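**겔람베르크 시장 로식 청과, 2월 과일 진열대 교체**

겔람베르크 시장 안쪽 로식 청과가 진열대를 싹 바꿨다. 오전 7시 반 개점. 앞 손님 몇 명은 문 열기 전부터 대기.

이번 교체의 핵심은 기울어진 나무 상자. 종이 박스째 바닥에 쌓아 팔던 방식을 접고, 검은 금속 틀에 원목 살 상자를 비스듬히 얹는 식으로 바꿨다. 점주 발테리 킨누넨 씨는 "허리 굽히기 힘들다는 어르신들 말씀이 제일 컸다"고 했다. 제작은 인근 목공소 라두. 칠은 안 했다. 과일에 냄새 밸까봐 뺐다는 설명.

비용은 진열대 전체 합쳐 550유로. 시장 상인회 지원금이 50유로 나왔고 나머지는 가게 부담이다. 킨누넨 씨 말로는 "생각보다는 덜 들었다". 작업은 3일 걸렸다. 그동안 가게는 입구 쪽 가판만 열고 영업했는데 단골들 불만이 좀 있었던 모양.

손님 반응은 갈린다. 로네스 거리에서 왔다는 아코수아 아이두 씨는 "포도가 눈높이로 올라오니 고르기 편하다. 전엔 밑에 깔린 게 물렀는지 안 보였다"며 반겼다. 반면 한 중년 손님은 "박스로 살 때가 쌌다"고 아쉬워했다. 박스 판매는 없어지는 게 아니라 뒷문 쪽 창고에서 계속한다고. 미리 전화하면 된다. 점주가 이 부분 꼭 써달라고 두번 말했다. 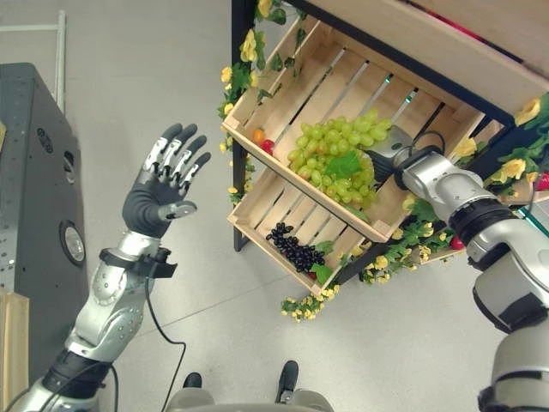
살 사이 틈이 있는 원목 상자와 청포도. 로식 청과 새 진열대.

상자 바닥 틈은 통풍용이다. 킨누넨 씨는 여름에 특히 차이가 날 걸로 본다. 물청소할때도 상자만 들어내면 돼서 마감이 빨라졌다고. 포도 송이는 겹쳐 쌓지 않는게 원칙이라 진열량은 예전보다 줄었다. 대신 직원이 더 자주 채운다.

시장 측은 다른 점포도 원하면 같은 지원을 하겠다는 입장. 현재 시장 점포는 77곳 안팎인데 신청이 얼마나 들어왔는지는 아직 집계 전이라고 밝혔다. 옆 생선가게는 "우린 나무는 안 된다"며 일단 관망. 꽃집 한 곳은 라두에 견적을 넣어둔 상태다.

신청은 이달 말까지 시장 관리실에서 받는다. 서류는 견적서 한 장, 점포 등록증 사본. 로식 청과 영업은 평소대로 저녁 7시까지.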